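The Box on the Table
Small stuff, soft boxes and the end of the junk drawer
20/04/2018

Every home has one. The drawer, I mean. Batteries, tea lights, a charger for a phone that went to recycling years ago, three kinds of tape and never the one you want. Mine was in the kitchen, second from the top, and it stopped closing right around the time we moved the table.

I called Volker Lenz about it. He runs Dindum, a small shop that sells storage and not much else, and he spends a good part of his week in other people's kitchens telling them to take the drawer out. Out completely. On the floor if need be.

"A drawer is dark," he said. "You put something in and you shut it. That's the whole relationship."

What he likes instead is a box. Open top, soft sides, light enough to carry one-handed from the hall to the table and back. Fabric, mostly. He isn't fussy about the pattern, and he gets a little annoyed with magazines (this one included) that only ever show gray felt.

So we talked patterns. His customers keep going for cartoons, he says, grown-ups as much as kids. Animals, stars, big cheerful lettering. A plain box gets shoved under a bench. A silly one stays out where people can find it, and then they use it. 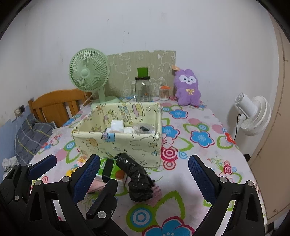
The sorting goes on a table, always, and Volker wants a cloth on it. Small things roll on bare wood, and you hear every one of them land. Take everything out, spread it in front of the box, then put back only what you'd go looking for this month. Flat packets can lie down. Anything block-shaped stands up near the middle, like the white one in the pale yellow box here, tall enough to show over the front so you can find it without digging. Shiny wrapped things and bright packets wait outside on the cloth until they've earned a place. A big flowery cloth does make it harder to spot a small packet, I'll admit, but it's a nicer place to spend an evening.

How long does it take? Longer than you think. My drawer took a whole evening plus most of the next morning. I counted as I went, which I don't recommend — 111 things, and I'd have guessed a third of that. Two went straight back in the box without any thought. The rest I argued with.

Some notes from that evening, in no order.

Plastic bags hide things. You keep a bag because there's something in it, then forget what, then keep it because it's a bag. Empty them all. If the small part inside belongs to something, walk it over to that something right now, not later.

Packets of tissues breed. Keep one in the box and put the others in coats.

Food does not belong. I found a stock cube. I don't want to talk about the stock cube.

Anything you can't name, give it a week in a jar. Volker's jar is huge and he seemed quite proud of it. He did once put a brass hook back into use after it had sat in there from September to spring, so the week is not a strict week.

On to buying, for those who want to buy. Dindum's own soft box is called the Onis and it comes in two sizes. Get the smaller one. The bigger one turns into a drawer again, he says so himself, which can't be great for sales. The Zwane is stiffer, with a liner that comes out for washing, good if there are crayons in your life. The Vollo folds flat and I found the sides sagged when it was only half full, but it's the one my sister picked and she loves it, so there you go.

Or buy nothing. A shoebox does the job. So does the basket the plant came in. The shop has sold more than 1667 boxes since it opened and Volker still tells people at the counter to check there own closets first.

Washing: cool water, by hand, stuff a towel inside while it dries so the corners keep thier shape. Printed panels I'd turn away from the sun if the table is near a window.

Where it lives matters more than what it looks like. Ours is at the end of the kitchen table, against the wall, and it gets moved for dinner. Every night somebody picks it up. That's when the odd receipt or hair tie gets pulled out, just in passing, one hand, on the way to the shelf.

The drawer has dish towels in it now. It closes fine.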